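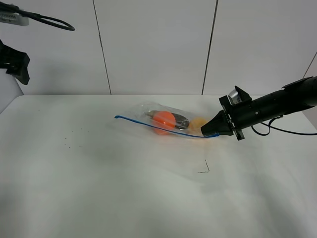
Miyuki Yoshida puts the case for starting with closures in one line of her packing notes: film strength matters little in a bag whose two tracks have met along only half their length. The present chapter follows her order. Closure comes first, then film, then the arrangement of contents.

7.1 Parts of the zipper bag

A zipper bag consists of two film walls, sealed on three sides, and a closure made of two interlocking tracks. The film beyond the tracks is called the lip. It is gripped during opening and carries no load in storage. Colored tracks are preferred in packing work – the operator can follow the line of the closure by eye against clear film.

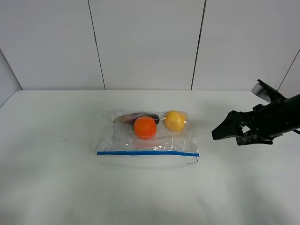
Figure 7.1. Clear zipper bag with blue seal strip; contents: toy orange, eggplant and lemon.

Rounded contents hold the walls apart and leave air pockets between items. The height of the largest item fixes how far the walls must spread, and long items should lie parallel to the closure. Filali, whose method is used in the exercises, leaves a clearance of 20 mm between the contents and the tracks.

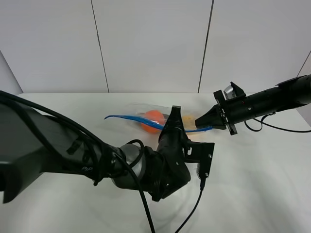
Inspection of clear film depends on background and light. Wrinkles, folds and small tears show mainly as highlights, and a patterned surface hides them. A plain pale tabletop with white panels behind it avoids that problem, though a colorless bag then has little outline of its own. Side lighting restores part of the contrast. Inspect the closure from end to end before judging the walls.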